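4. Choisir et préparer l'emplacement

Le module d'ambiance Zerex se pose à plat, loin des radiateurs et des enfants en bas âge. L'étagère penchée du couloir ne convient pas, même si elle tient depuis des années.

1. Dégagez un plateau horizontal et laissez 6 cm libres derrière le module. Un fond sombre et uni facilite la lecture du voyant, que nos ingénieurs ont voulu discret – ils ont réussi. 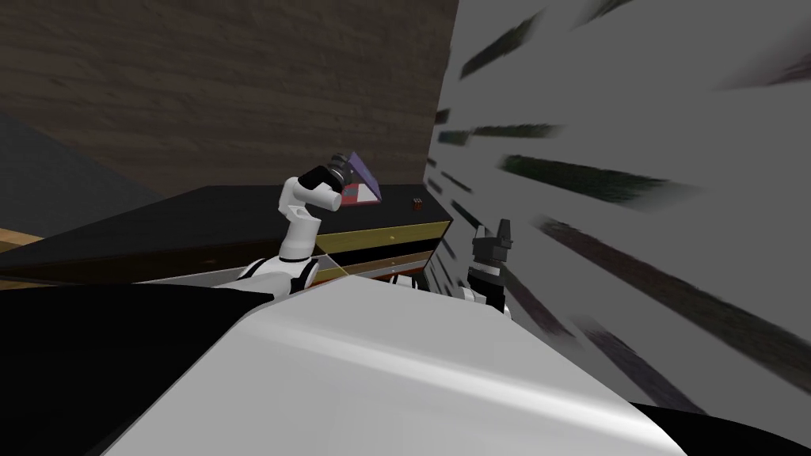

2. Dépoussiérez la surface avec un chiffon sec. Le produit pour vitres reste dans son placard.

3. Branchez l'adaptateur Nondow fourni. Celui du vieux téléphone entre aussi dans la prise ; il annule la garantie.

4. Patientez 34 secondes. Le module émet 2 bips. S'il en émet 33, reportez-vous au chapitre Dépannage et prévenez les voisins.

Remarque : sur un meuble en bois, placez les patins Khoury sous le module. Ils se posent une seule fois, donc visez bien. 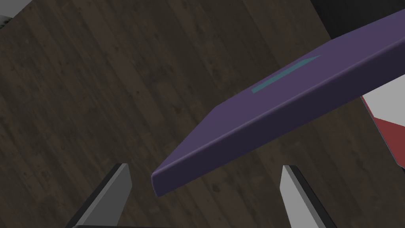 Fig. 2 – Surface en bois foncé, à longues planches.

Attention : ne posez rien sur le module, ni livre, ni tasse, ni chat. Pour un support mural, demandez le kit Gollolton, vendu séparément, vis comprises, chevilles non.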